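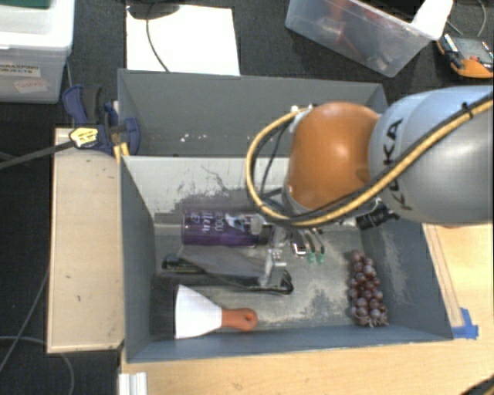 Regel 1: Abstand halten
Ein Roboterarm ist stark und bemerkt einen Menschen nicht von selbst. Solange er eingeschaltet ist, bleiben die Hände außerhalb der Kiste – auch wenn er stillsteht.

Regel 2: Kabel prüfen
Die Kabel am Arm müssen jede Bewegung mitmachen. Vor dem Start prüft ein Erwachsener, ob sie fest sitzen.

Regel 3: Der Not-Halt
Not-Halt heißt: Ein Knopfdruck stoppt den Arm. Der Knopf ist rot und bleibt immer frei zugänglich.

Regel 4: Langsam beginnen
Neue Bewegungen werden zuerst mit 8 von 100 Prozent der Geschwindigkeit getestet.

Text: Yamuna Varma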